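Last updated: 26 May 2024
Speaker notes, Gimbridge Housing Trust, residents' information session

Opening

Good evening, and thank you for attending. On behalf of the Gimbridge Housing Trust, I will speak this evening on hard water: what it does to a kitchen, what the Trust will do in its buildings, and what we ask of each household. Please hold questions on individual bills until the end. Staff will be at the side table.

Background

The Trust manages 385 homes. Of these, 192 draw their supply from the Lusard well field, where hardness is high throughout the year. The remaining homes receive softer water from the reservoir and will see little change. [Pause. Ask residents to check the color of the card in their welcome packet: blue for Lusard, green for reservoir.]

Hard water is safe to drink. The minerals in it are calcium and magnesium, and they are left behind when water is heated or allowed to dry. The result is scale in kettles and water heaters, spots on glassware, and a dull film on counters and around faucets.

Care of counters

Many homes have stone or stone-look counters, and repair requests for these rise each August. Residents often reach for vinegar first. Vinegar removes scale from a kettle very well, but it can etch marble and limestone and may wear away the sealer on other stone. A mild dish soap, warm water and a dry cloth are enough for daily use -- the drying matters most.

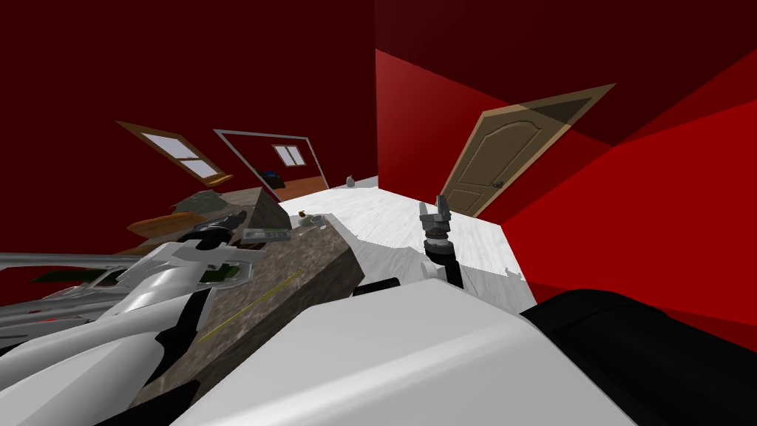
A question sent in before the meeting asked whether the Trust would simply pay for a softener in every kitchen, as one resident felt that wiping down counters each night was a lot to ask of people working late shifts. The Trust understands the concern. Single-kitchen units were reviewed and set aside on grounds of space and upkeep. Shared equipment in the basement plant rooms will be installed instead, beginning with Nasurel Court.

Schedule and cost

Work at Nasurel Court begins in August and is planned to take 5 weeks. Water will be shut off for short periods, with written notice given at each door. Rahman House follows once the first system has passed inspection. The charge to each Lusard household is a single payment of $200, which may be spread over the year on request. Rents are not affected. [Repeat the last point. It was misreported in the spring newsletter.]

One cold tap in each kitchen will stay on unsoftened water -- please use it for drinking and cooking. Residents on a low-sodium diet should speak with their doctor if they have concerns.

Close

Printed copies of the schedule are available at the door in large type. Requests to spread the payment should be made in writing to the Trust office before work starts in your building. I will now take questions, beginning with the Nasurel Court residents.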